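How to Watch a Movie at Home Without Ruining It

Posted 2023-04-29 by Bok-nam Sun
Filed under: Living Room, Tips

I have been hosting a movie night for 17 people's worth of opinions in a room that seats six, and I have made every mistake available. What follows is the list I wish I'd had taped to the back of the remote. It's for scary movies and slow ones mostly, the kind where you need to see what's in the corner and hear what's being whispered. Comedies will survive anything you do to them.

Turn off the smoothing

Your television came out of the box determined to make everything look like a soap opera. Each brand hides the setting under its own proud name. Mine is a Girnura and calls it Fluid Life, four menus down, between the clock and the energy report. Look for anything with "motion," "smooth" or "fluid" in it and switch it off. Then switch it off again for the other inputs, as a lot of sets remember it separately for each one. I watched an entire ghost story with the smoothing on and the ghost looked like she was there to read the meter.

While you're in the menus, change the picture mode to Movie, Cinema or Filmmaker, whichever you've got. It will look yellow and dim for ten minutes. Leave it alone.

Black scenes that are just black

If a night scene looks like an unplugged television, the room is the problem more often than the set. One lamp beside the couch can wipe out a whole graveyard. Put the lamp behind the TV, pointed at the wall. Mine is a cheap Wetis clip-on with a warm bulb, clamped to the back of the stand. You get enough light to find your drink and no glare on the glass.

Curtains: shut them before dark, even if it's September and pretty outside. Binder clips along the middle close the gap that always lands a stripe on the lead actor's face.

Dust the screen with a dry microfiber cloth, TV off. No glass cleaner. I know it says glass. Most of them aren't, or they have a coating you'd rather keep.

The whisper and bang problem

You can't hear the dialogue, you go up to 46, and then somebody slams a door and the dog leaves home. Try these in order:

Look for "night mode" or "dynamic range" in the sound menu and turn it on.
Check that the streaming app isn't sending surround sound to a TV with two speakers. Choose stereo in the app's audio list.
Pull the set forward to the front edge of its shelf (check it's still stable, please). The speakers are usually on the bottom, and a deep shelf swallows them.
Turn on subtitles and stop apologizing for it.

I held out on subtitles for years on the grounds that they give away the scares. They do. "[Floorboard creaks behind her]" arrives a full second before the floorboard. I've made my peace.

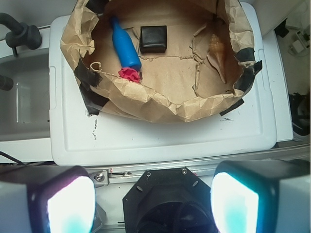
Blankets go in a pile by the door so people can take one on the way in. If you hand them out yourself you'll be up and down all through the first act, and the first act of a horror movie is where they tell you the rule about the basement. Fleece sheds on a velvet couch and then you own a fleece couch. Cotton throws, washed cool, no softener.

Popcorn, briefly

Use a heavy pot with a lid. Two tablespoons of oil, three kernels. When those pop, tip in half a cup, lid on, pot off the heat for 30 seconds, then back on. Crack the lid a little so the steam gets out. When the popping slows to 2 seconds between pops, pour.

Salt sticks better if it's fine. Run it through a spice grinder. I use the old Kwak coffee mill, which has smelled of cumin since an earlier project and gives the whole thing a certain character.

Melted butter makes it soggy by the second reel. Ghee doesn't, or not nearly so fast. Serve in wide bowls, and keep the bowl noise in mind: metal is for action pictures, plastic or wood for anything with a séance.

No chips in bags. Chips are allowed, but they get decanted during the trailers.

Phones

I don't collect phones at the door. I tried it once and spent the evening guarding a mixing bowl that buzzed. What works is charging. Put a power strip in the kitchen with a few cables and tell everybody it's there. They will walk in and plug the things in of their own free will.

Picking the movie

Choose before anyone arrives. I keep a shared list in Gimisar, which is a shopping list app, so every so often somebody comes home with eggs and a Swedish vampire film. Each guest may add one title and cross off one title. Whatever's left at noon is what we watch.

Check the running time. Anything over two hours needs a break, and you should pick the break in advance. Just after a big scare is good. Just before one is cruel, and then half of them want to go with a friend.

Buffering

Start the movie, let it run a minute, pause it, go do the popcorn. If it still stutters, restart the router before guests get there, and see whether a large game update is coming down in a bedroom. In my house it has been every time.

If you own the disc, use the disc. Wipe it from the center straight out to the rim, never in circles, and do this before people are sitting down watching you do it.

Next month: getting ghee out of velvet.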